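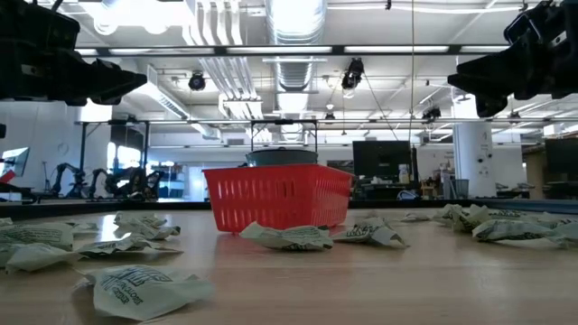 Notebook - Climow chart rebuild

14th July

Picked up the monthly energy chart again. The version we sent Skolis plots all the sites as lines on one set of axes and it can't be read past the first few. Sirkka Miettinen tried it on a laptop screen and couldn't tell Esquivel from the site next to it, even with the legend open.

Input is the same export as before, 446 rows, one row per site per month. Dropped 4 duplicates. Checked the sums against the old sheet and they match once the duplicates are out.

What I tried, in order:

1. One line per site, gray, with only the selected site in color. Better. Still a tangle in winter where the values bunch up.

2. Small multiples, 12 panels, shared y axis. The big sites look fine. The small ones turn into a flat line along the bottom and you lose the seasonal shape. 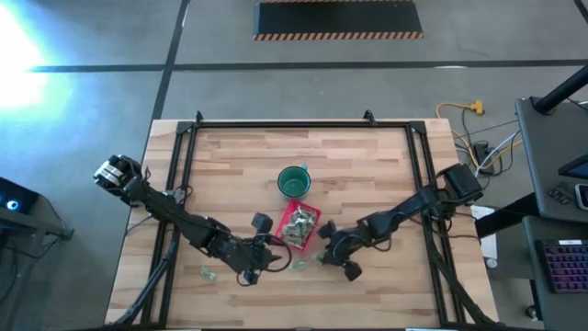 3. Small multiples again, each panel with its own y axis. Shape comes back but now a small site looks as hungry as a large one. Put the peak value in the corner of each panel as plain text. That helps if people read it. I doubt they will.

4. Index each site to its own November value and keep the shared axis. This is the one I like so far. Dralteck shows up right away as the odd one, climbing through spring when the rest fall. Need to ask if that is a meter change or real use.

Color

The old palette had a red and a green at nearly the same lightness. Printed the page in grayscale and they came out identical. Swapped to one dark blue for the selected site and a mid gray for everything else. Labels go at the right end of the line, no legend. Had to nudge two of them by hand where they overlapped - should script that before the next run.

Font size is up to 14 on the panel titles. Axis text left alone for now.

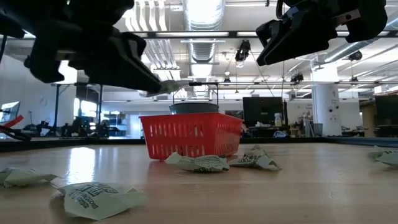
Bench, red basket in the middle.

Missing months

Two sites have gaps. The plotting code was joining the points on each side with a straight line, so a gap looked like a steady drop. Now it breaks the line and leaves a blank. Sirkka wants a light dotted bridge so the eye can follow. Did it both ways and saved both. My vote is the blank.

Also found that the export writes a missing reading as zero for one of the sites and as an empty cell for the other. Fixed in the load step, with a note in the code. If the next export changes this again the plots will go wrong without any error, so there is a check now that prints the number of zeros per site.
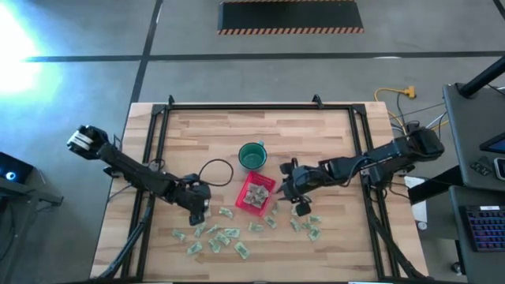
Esquivel, November

Start of the baseline. Every index is set to 100 here, so a bad reading in this month throws off the whole panel. The Esquivel value looks low next to the month after. Asked for the meter log. Until it comes, plot with the baseline as is and put a footnote under the panel.

To do: label script, footnote text, ask about Dralteck, send option 4 to Skolis with the indexed axis explained in one line.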